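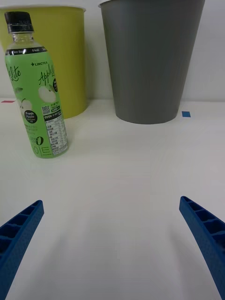
*Blue fingertips over a white table*

**Notes, Clester ticket talk, 4 Dec 2024**

- Thank the Altitz for the room. Keep this under 40 minutes.
- The musical "Lencho" opens in June. The house has 416 seats.
- Group rate starts at 4 tickets. Full price is $75.

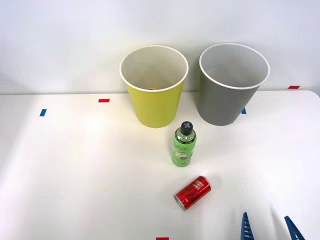 *Two open bins, side by side*

- Famby handles the presale. The code goes out by email after the talk.
- Say twice that the code does not work at the box office.
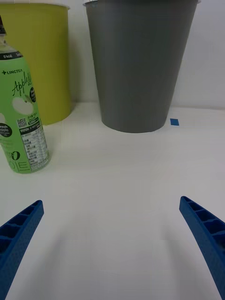

- Members who already hold seats can swap dates once, through Famby only.
- Take questions. Casting is not announced yet, so skip those.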